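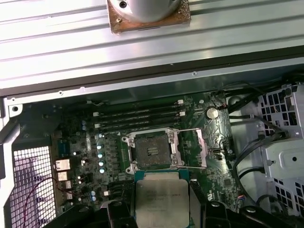 Dust on the motherboard, case open.

Suryani Yusof has her wrist in a bag of ice when she picks up the video call, and a bowl of cereal in the other hand. It's four in the afternoon in Cuvstead. Breakfast, she says. Long night.

The night in question: a second-round match at the Gronda Open that finished well past midnight, three sets, two of them tiebreaks, against Sachdeva, the second seed. She'd lost to her in straight sets in June. This time she was down a set and a break and had pretty much packed her bag in her head.

"I was thinking about the drive home. Like, do I get petrol tonight or in the morning. And then I hit one good return and thought, oh well, stay a bit."

She stayed a bit. The rest of the second set was scrappy, plenty of errors both ends, hardly anyone left in the stands because the last bus had gone. Yusof reckons that helped.

"I play better when it's quiet. When there's a crowd I start playing for the crowd. I try the drop shot. My drop shot is terrible, ask Adi."

I did ask Adi. Adi Harahap has coached her for two years, before that he ran the juniors at the same club. "It's not terrible," he says, leaning in from the side of the screen. "It's just that she plays it from the back fence."

He's the reason she's still in the sport, she says. At the end of last season she was ranked 909 in the world and paying for her own restringing. She'd taken a job in a chemist's, mornings, and was hitting in the evenings on whichever court had lights. Harahap had her down to one tournament a month. She hated it.

"I sulked for weeks. But my shoulder stopped hurting. First time since I was about sixteen."

The serve is different now too. Shorter action, lower toss. She used to throw the ball up so high that any breeze at all would ruin it – "I'd be chasing it round the baseline like a chook" – and the double faults came in bunches. Against Sachdeva she made four, which for her is nothing.

The money is still the money. Winning the second round at Gronda is worth $1,885, and most of that has gone already. Flights, the physio, a share of the flat she's in with two other players. Bronarix gives her shoes and a few shirts but no cash. She isn't complaining, she wants that written down.

"Plenty of girls get no shoes."

Next up is a qualifier she's never played, a lefty with a big first serve. Harahap has watched over 80 minutes of her matches on his laptop and made notes in biro on the back of a draw sheet. Yusof hasnt read them yet. She will tonight, she promises, and he makes a face.

What does she want out of the week? A long pause, more cereal.

"To get through the next one without a tiebreak. I don't like them. Everyone thinks I must love them becuase I won two, but I feel sick the whole way through."

And the drop shot?

"Maybe one," she says. Harahap has already left to book a practice court.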